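Buy the table, then argue about the arms
By Mareike Wiegand
2 February 2023
Reading time: 5 minutes

Most of the letters I get about two-armed robot kits ask which arm to buy. I think that is the wrong place to start, and I have now spent 21 days with a Flikitz bench package that has made me more sure of it.

Flikitz does not make arms. It sells the part that goes around them: a metal frame, a worktop, the mounts, a box of practice objects and a support plan. You bring the arms you already own, or order them separately, and the company sends someone to bolt everything together. Our fitter was Aqeel Talpur, who took a morning over it and left us with a short printed sheet and a spare set of clamps. The support plan runs for a year and is sold by a reseller called Mirani, so the invoice comes from one firm and the help from another.

My view is that this is a sensible product at a price that is a little too high, and that small teams should think seriously about it. The usual way of doing things is to buy two arms, screw them to whatever desk is free and spend the next few months finding out that the desk moves. A programme that worked before lunch fails after lunch because somebody leaned on the corner. Then it gets blamed on the software, and a good person loses a week looking for a fault that was in the furniture.

With the frame, each arm has a fixed place and goes back to it. We took ours off in the second week to check this, put them on again, and ran the same bowl task without changing a number in the settings.

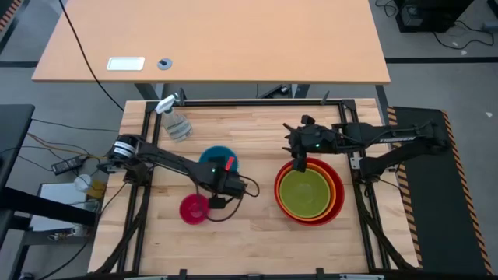
Derek Tapley disagrees, and wrote to tell me so when he heard what I was reviewing. He said any workshop with a saw and a free afternoon could build the same bench for a fraction of the money, and that paying a firm to do it teaches a team nothing about its own equipment. He also said the support plan was where the profit was, and that I should say so in print.

I have said so. He is right about the plan. We rang the Mirani line 3 times and got a useful answer once. The other two calls ended with a promise to ask Flikitz, and in one case the reply came after we had fixed the problem ourselves. I would not renew it, and I would like to see the bench sold without it.

On building your own, I am less persuaded. I have seen a good many home-made benches and a few were excellent. They were made by people who liked making benches. The rest were made by people who wanted to be doing something else, and they show it. Measuring, cutting and squaring up takes longer than an afternoon – then it has to be done again when a second bench is wanted and the first one was never drawn.

The practice objects are the weak part of the package. Plain coloured bowls are a fair choice for a first task, and nesting them is harder for a robot than it sounds. Even so, you can get bowls at any supermarket. I would have paid more happily for a decent way of keeping the cables tidy. Two arms bring a lot of cable, and the printed sheet gives the matter one line.

I also looked at the Skamgate bench, which is cheaper and arrives flat. Sadia Lodhi lent me hers for a few days. It is lighter and easier to carry up a staircase, but the joints needed tightening more often than I liked. For a classroom, where it will be packed away every evening, I would choose it. For a room where the arms stay put, I would pay the difference.

Flikitz says a new version is due in April, with the support plan as an option. If that happens, most of my complaint goes away. Teams who can wait until then should wait.

Related
Pastata gripper pads, three months on
Should you rent a robot arm before you buy?
Anum Shaikh on training staff to use shared equipment
What a service contract should cover

Contact us | Copyright 2023 | Back to top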